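Odero Wire and Cable Reclaim – Frequently Asked Questions
Lollbridge Community Workshop
Last revised 2019-07-18

What is the Odero service?
Odero accepts loose hookup wire and short cable from households, schools and small businesses, sorts it by color, and returns it to use. Sorted wire is offered without charge to members of the Lollbridge Community Workshop and to teachers in the Lollbridge district. The service has operated each year from April onward and closes during the winter recess.

What may I bring?
We accept thin insulated wire of any color, solid or stranded, in lengths of 3 inches or more. We also accept jumper leads and low-voltage bell wire. Pieces may be straight, coiled or tangled.

What is not accepted?
We do not accept household power cords with plugs attached, automotive battery cable, coaxial cable, fiber, or any wire with burned, sticky or crumbling insulation. Bare copper should be taken to the Dlamini scrap counter, where it is weighed and paid for separately. Wire that is still attached to an appliance or circuit board must be removed before drop-off.

Do I need to untangle the wire first?
No. Please do not cut through a knot in order to make a bundle smaller. Short offcuts have very few uses, and a patient sorter can usually recover the full length.

Is there a limit on how much I may leave?
Households may leave up to one standard grocery bag per visit. Schools and businesses with larger amounts should complete the Roline intake form in advance – paper copies are kept at the front desk. The sorting room can hold some 400 bundles at one time, and we may ask you to return later when it is full.

How is a tangle sorted?
The bundle is placed on a smooth, hard surface with nothing else close to it. Sorters begin with the outermost loops and ease them apart by hand until a free end can be found. The end is then followed back through the bundle, and the loops are opened as it passes. Pulling hard on a free end tightens the knots at the center and is not permitted. When one color has been drawn out completely, it is wound into a small coil and set in a bin or tray before the next color is started.

Which color is taken out first?
Whichever lies on top. In mixed bundles this differs from one side to the other, and sorters are asked to look at the pile from more than one direction before choosing. Gray wire is often left until late, as it is easily lost against a dark surface.

What does unsorted wire look like?
Yellow and blue wire in tangles, on the dark marble-patterned top: 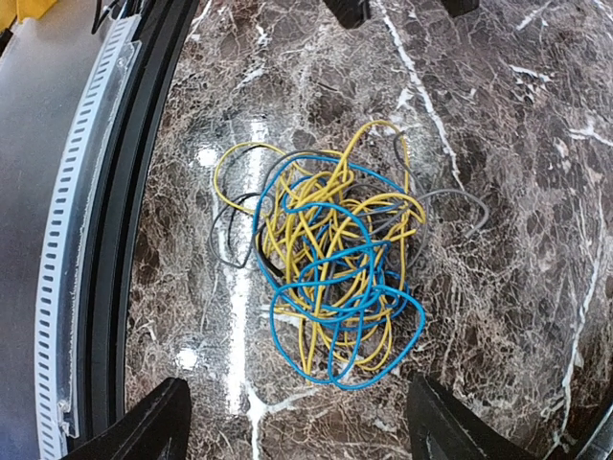
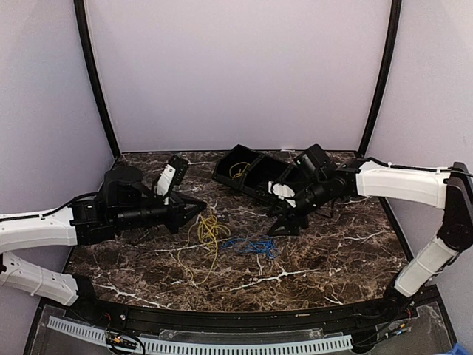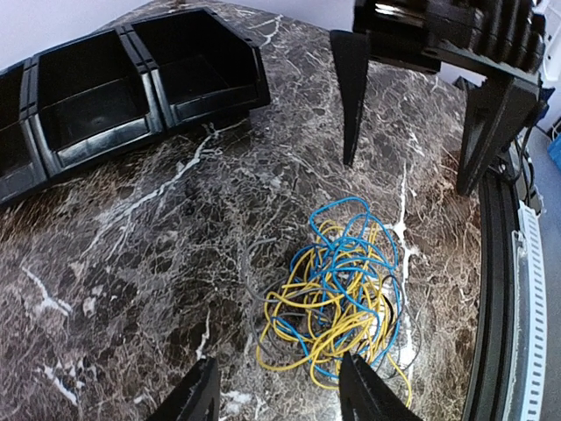
How are finished coils stored?
Coils are held closed with a paper band and kept by color. Wire thicker than the usual hookup sizes is stored on a separate shelf. We ask that visitors not move coils between bins, even where a bin seems to be wrongly filled. Please tell the desk instead.

May I request a particular color or length?
Requests for color are accepted at the front desk. Requests for length cannot be promised. Members may take up to 100 feet per visit, and teachers may take more with a signed letter from their school. Yellow and blue are generally in good supply. Green and white are not.

Is reclaimed wire tested?
Each coil is checked by eye for cuts and flattened spots. Coils intended for classroom kits are also given a continuity test. Reclaimed wire is supplied for low-voltage projects only and must not be used in household wiring under any conditions.

May children take part in sorting?
Children aged ten and over may sort with an adult at the same table. Wire cutters remain at the desk and are issued to adults only. All participants should wash their hands when they finish – older insulation may contain lead.

Will I receive a receipt?
A receipt is given on request. It records the date and the number of bags and does not state a value.

How do I make contact?
Inquiries may be left at the front desk or made by telephone at extension 571 during workshop hours. Messages are normally returned within two working days. Questions about bare copper should be directed to the Dlamini counter, which keeps its own hours.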